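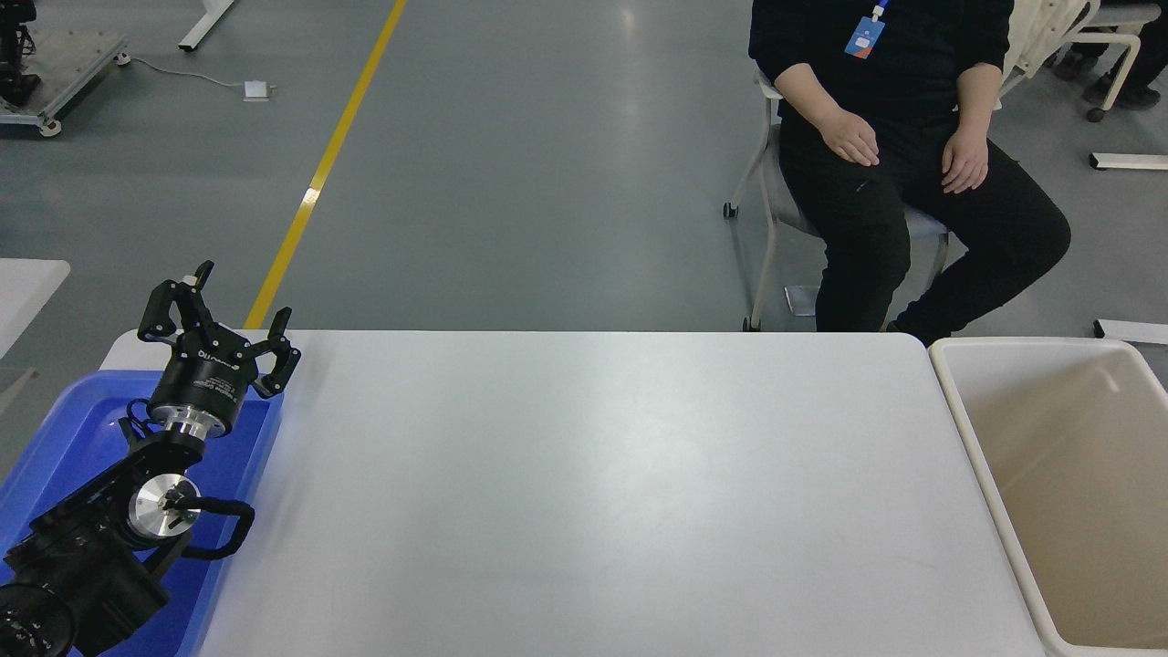

Figure 1. Three-fingered gripper over the blue tray at the sorting station, with the white table and beige bin to the right.

Progress report, second period: Slip-aware regrasping for mixed parts
Prepared for Vigfúsdóttir by Hanne Eskildsen, Dunum

1. Status

Work package 2 is complete except for the long-duration run, which has moved to March. Work package 3 has started. Spending is in line with the plan, apart from finger pads, where we have used most of the allowance for the year.

2. Method

The first report described a planner that chose one grasp per part and executed it without correction. The current version keeps a short ranked list of grasps. During the lift it compares finger joint torque with the value expected for a stable hold. If the difference passes a threshold, the arm lowers the part back into the tray and takes the next grasp on the list.

The threshold was first set by hand for each part type. Ingvar Kirkegaard replaced this with a value learned from demonstrations recorded by seated operators at the same table. The demonstrations cover reach, grasp and release, and do not include recovery from a drop. We consider that a gap and have started to record recovery motions separately.

3. Results

The test set was 1,000 picks from the tray to the bin, using the Purko part kit. Each part was picked under both planners with the same starting layout.

Single-grasp planner: 58 percent of picks completed without a drop.
Regrasp planner: 71 percent of picks completed without a drop.

The gain comes mainly from flat parts, where the first grasp often closes on one edge. For long parts the two planners perform much the same. The torque signal rises too late in these cases – the part has usually begun to rotate before the threshold is passed. Tamer Tannous is testing a rotation estimate from the wrist torque as a second trigger.

Cycle time is longer with regrasping. We do not report a figure yet, as the lowering motion still runs at the reduced speed used during setup.

4. Problems

Joint torque readings drift over a session. Zeroing before each block of picks removes most of the drift but interrupts the run. Elínborg Hjaltadóttir has written a correction that uses the idle pose between picks. It works on recorded data and has not been tried on the arm.

Glare on the tray floor caused missed detections of pale parts. We lowered the exposure and excluded the affected picks from the comparison. They were rerun in full afterward.

5. Next period

Finish the long-duration run with drift correction enabled.
Add the rotation trigger and repeat the test set for long parts only.
Train the threshold again with recovery demonstrations included.
Send the part layouts and pick logs to the Girkotcombe site so that Skarphéðinn Sveinbjörnsson can repeat the comparison on their arm.

6. Request

We ask for approval to move the unspent travel money to finger pads. The total budget does not change. A decision before the long-duration run would let us order the pads in one batch.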